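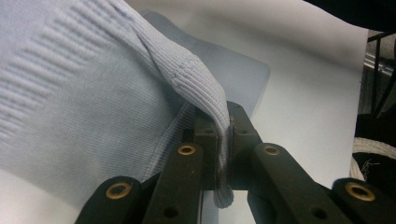
Budget for hand-held grippers, garment work

karpenko_i
Planning purchases for March. Knits and towels only. Trument quotes 762 per gripper, Warnel wants 1398 with the camera mount included. Spare fingers are 121 a pair from either one. Is the Warnel worth it?

nazar_s
No. Buy two Truments and put the rest into spare fingers. Ribbed cuffs are hard on the pads.

Dantas
Disagree. We priced our own mounts last year and lost the savings in shop time. Get one Warnel first — then decide.

nazar_s
One gripper means one person working. He didn't say how many people he has.

karpenko_i
Two people, 30 garments each per shift.

S. Okeke
Then you need two of whatever you pick, plus a spare. Ask Trument about lead time on the pivot links. Ours were slow to arrive.

Dantas
Fair point on the spare. Still wouldn't build the mounts myself.

karpenko_i
Asking both for a quote on three.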